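Notes for people who use or repair the Urnwood loudness logs. Please read the part "Known problems" before you calculate anything.

# Urnwood Broadcast Loudness Logs

This repository holds loudness measurements and operator notes from the regional radio station Urnwood, together with the small scripts we use to read them. The measurements were taken at the output of the main studio mixer and again after the transmission processor. The audio itself is not included.

The data was collected by the engineering desk at the station. Tomoyo Noguchi wrote the logger, Shigeru Tanabe maintained the cabling and the two measuring points, and Nanami Shimada checked the operator notes and translated them from Japanese. I (Aoi Honda) prepared the files for publication and wrote this README. English is my second language, so if a sentence is not clear, please open an issue and I will try again.

## What is inside

```
urnwood-loudness/
 programs/ one CSV file per program
 notes/ operator notes, plain text, UTF-8
 tables/ speaker roles, studio codes, fader map
 scripts/ reading and plotting
 newsletter/ old pages of the station newsletter (text)
 CHANGES.md
 LICENSE.md
```

There are 833 program files in `programs/`. Of these, 534 have a matching operator note. The others have no note, usually the night programs, where one person ran the desk and also read the news.

Program length is different from file to file. The shortest are news bulletins, and the longest is an election night in which the logger was not stopped between programs. We did not cut this file, because the change of presenters is interesting for the level of the microphones.

## Columns

Each CSV has one header row and then one row for each measurement.

| Column | Unit | Meaning |
|---|---|---|
| `t_ms` | milliseconds | time from the start of the program |
| `lufs_m` | LUFS | momentary loudness at the mixer output |
| `lufs_s` | LUFS | short-term loudness at the mixer output |
| `tx_lufs_s` | LUFS | short-term loudness after the processor |
| `peak_l`, `peak_r` | dBTP | true peak, left and right |
| `studio` | code | see `tables/studios.csv` |
| `mics_open` | integer | number of microphone channels with the fader up |
| `flag` | text | empty, or one of the flags below |

Rows are 500 milliseconds apart. If the logger lost the connection, the missing rows are not filled in. You will see a jump in `t_ms`, and the first row after the jump has the flag `gap`.

The flags are:

- `gap`: rows are missing before this one
- `phone`: at least one caller was on air
- `ob`: the source was an outside broadcast van
- `test`: line-up tone or a rehearsal
- `manual`: the operator changed the processor preset by hand

A row can have more than one flag. They are separated by a vertical bar, for example `phone|manual`.

## Studios

The station used three studios during the collection. Studio A is the news studio, with four presenter positions. Studio B is for music and conversation. Studio H is in Hodholm and connects by a leased line, so its level at the mixer depends also on the gain at the other end. Please do not compare H with A and B directly. Use the correction in `tables/studio_offset.csv`, or leave H out.

The studio code shows the room where the main presenter was. A guest in another room does not change the code.

## Operator notes

The notes are short. Many are only one line, like "guest very quiet, moved closer after first song" or "replaced headphone amp position 3". Nanami kept the tone of the original and did not make the sentences longer. Names of guests and callers were removed and replaced by a role: `[guest]`, `[caller]`, `[producer]`.

The original Japanese text is in the same file, after a line with three equals signs. When the two versions disagree, please trust the Japanese.

## Newsletter pages

The folder `newsletter/` has the text of some pages from the station's house newsletter. Toshiko Fujimoto was its editor for many years and gave us permission to include them. They are useful because the newsletter reported each change of equipment, with more detail than our own service book. For example, the page on the rebuilding of Studio B explains why the noise floor is lower in the later files.

One part is copied here in full, because many users asked how the second measuring point was added.

> In December the engineers moved the processor from the corridor to the rack room. Mr. Tanabe used the occasion to put a splitter on its output, so that the signal going to the transmitter can be measured without touching it. Presenters will not notice any difference, except that the corridor is now quiet enough for a telephone call.
>
> The old cabinet remains in the corridor until the spring. Please do not store paper on it.
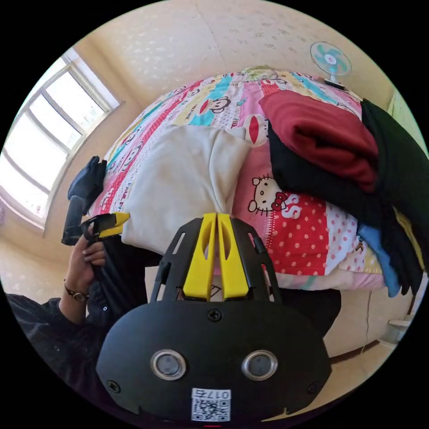 > The new rack also has room for the talkback unit from Studio B. Until this is moved, please use the intercom on the left side of the desk. If it does not answer, call the rack room by telephone and let it ring long enough. The engineer may be behind the rack.

After this change the column `tx_lufs_s` has values. In files from before the change the column exists but is empty. Empty means not measured. Please do not read it as zero.

## How to read the files

You need Python 3 and pandas. Nothing else is necessary for reading; matplotlib is needed for the plots.

```
pip install pandas matplotlib
python scripts/read_program.py programs/B_0412.csv
```

The script prints the integrated loudness, the loudness range, and the number of rows with each flag. To leave out tests and gaps:

```
python scripts/read_program.py programs/B_0412.csv --skip test,gap
```

To plot the mixer and the processor together:

```
python scripts/plot_pair.py programs/B_0412.csv --out pair.png
```

On Windows, some users reported that the notes show wrong characters. The files are UTF-8 without a byte order mark. Open them with `encoding="utf-8"` and the problem goes away.

## How the measurement was done

The logger is a small computer with a two-channel audio interface. It takes the AES signal from the mixer at the first input and the signal from the processor at the second. The loudness calculation follows ITU-R BS.1770. The gating for the integrated value is done later in the script, not in the logger, so you can change it if you like.

The processor is delayed against the mixer. Tomoyo measured the delay with a click and corrected it in the files, so the two short-term columns should agree in time within one row. In programs with the `manual` flag the delay can be different, because some presets use a longer look-ahead. We did not correct this.

The column `mics_open` comes from the fader start contacts of the mixer. It counts a channel as open when the fader leaves its bottom position. A presenter who presses the cough button is still counted as open.

## Known problems

1. In Studio A, the contact of fader 2 was dirty for some weeks. It sometimes reported open and closed many times in one second. The affected files are listed in `tables/fader_map.csv` with the remark `contact`. Do not use `mics_open` from these files.

2. Some music programs on Studio B were played from the Brulero playout system with its own leveling turned on by mistake. The loudness range in these programs is too small. We found them from the notes, so there may be others without a note.

3. The true peak columns are limited at 0 dBTP in early files. The interface could not measure higher. A long line of exact zeros means the real peak was probably above.

4. The Hodholm line had a hum in wet weather. It is weak and does not change the integrated loudness much, but you will see it in quiet passages, and it disturbs the estimate of the noise floor.

5. Two files were recorded with left and right exchanged. They are kept as they were. The list is in `CHANGES.md`.

6. A file with fewer than 3000 rows can give an unstable loudness range, especially if most rows are speech. The script prints a warning but still shows the number.

## What the data can be used for

We made these logs to answer a practical question: how much work does the processor do after a careful operator, and how much after a tired one? Other people have used them to test loudness meters and to teach new operators. Both are fine.

The data is less suitable for general statements about radio. It is one station with a small staff, and the habits of one operator can be seen in many files. Most programs are speech. If you need music, filter on studio B and read the notes first.

Please do not try to find out who the presenters or guests were. We left out the program schedule for this reason, and the file numbers do not follow the order of broadcast.

## License

The measurements and tables are under CC BY 4.0. The scripts are under the MIT license. The newsletter pages remain with the editor and may be copied only together with this repository. See `LICENSE.md` for the full text.

If you publish something with the data, please name it as "Urnwood Broadcast Loudness Logs" and give the version from `CHANGES.md`.

## Corrections and contact

Corrections are welcome as issues or pull requests. For a correction to a note, give the file name and the line, and write if you read the English or the Japanese version. Nanami looks at these herself, normally in the evening after 19:00, so an answer may take a few days.

Questions on cabling and measuring points go to Shigeru Tanabe. He prefers a drawing, even a bad one, to a long explanation.

Still to do:

- add the remaining newsletter pages after the Studio B rebuilding
- check the offset table for Studio H again with the Sakai test generator
- write a reader for R
- move the list of exchanged channels from `CHANGES.md` into its own table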